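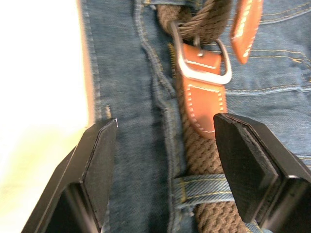 ## Two hours at the Sullness shared workshop

I've been meaning to get out to Sullness for ages, and I finally made it for the open evening they run between Christmas and New Year (2024-12-30, if you keep track of these things). The big draw for me was the Istar build, the clothes-handling arm I'd been following on their noticeboard since May. It's an arm a few of the members are putting together after hours, with black two-finger grippers and a little camera down at the wrist so you can see what it sees.

When I walked up they had it working on jeans. Faded blue pair, braided belt still in the loops, silver buckle, tan leather bits with white stitching. You'd think denim would be easy, it's thick and it stays where you put it, but the belt makes it a whole different job! The fingers can go for the cloth or the braid, and the two don't move together. I stood there far too long watching the wrist view on a laptop. The buckle and the weave come up lovely and clear, and the bottom of the picture goes soft near the fingers. They know about that and want to try another lens.

A few things I wrote on the back of my hand (forgot my notebook, of course):

- The whole build has cost $830 so far, and a good chunk of that went on motors that got swapped out again.
- They're on version 3 of the fingers. The first ones were too slippery for T-shirts.
- The base is bolted to an old Van der Merwe bench that weighs more than my car, I reckon.

I got a go at driving it myself. You move a small copy of the arm by hand and the real one follows, and my first try at a trouser leg was woeful. My second was a bit better. There's a tiny lag that throws you, and I kept closing the gripper too early.

Entry was $5, and that included a sausage and a cuppa. Parking's on Murnberg Road, and go around the back because the front roller door stays down. Colour-coded wiring everywhere, by the way, which made me want to go home and redo my own shed.

Next open night they're hoping to have 2 arms going so they can try folding. I'll bring a jumper.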